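Every March I tell myself I'll sort out the small stuff, and every March it stays exactly where it is until the summer's nearly over. So today was the day! Everything that lives in pockets, bag bottoms and the bowl by the door came out for a proper look, and I do mean everything.
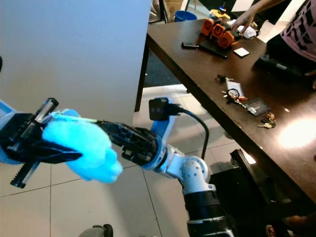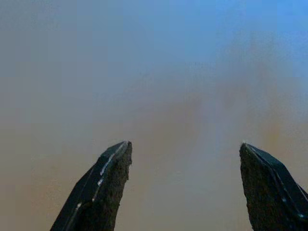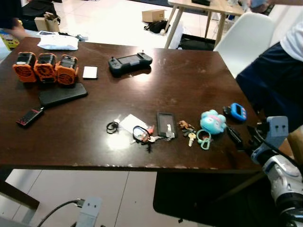 Three orange fans in a row in the last one, plus the keys, the little brown animal keyring and the light blue plushie with the pink nose.

So how do you decide which keys to keep?
Try each one in every lock you own, tie a bit of wool on the ones that fit, and put the rest in an envelope with the date on it. If the envelope is still shut in six months, off it goes.

Mine now says August 22, 2011 in green felt tip, so I can't cheat. Shobha thinks six months is far too generous, but she once threw out the key to her own bike lock, so I'm not taking lectures.

The keyrings are harder. I don't need them — I've got one set of house keys, for heaven's sake — but I can't see myself binning anything with a face. They're going on the hook in the hall for now (Ivar has promised to put up a second one). Chargers next, if I can bear it.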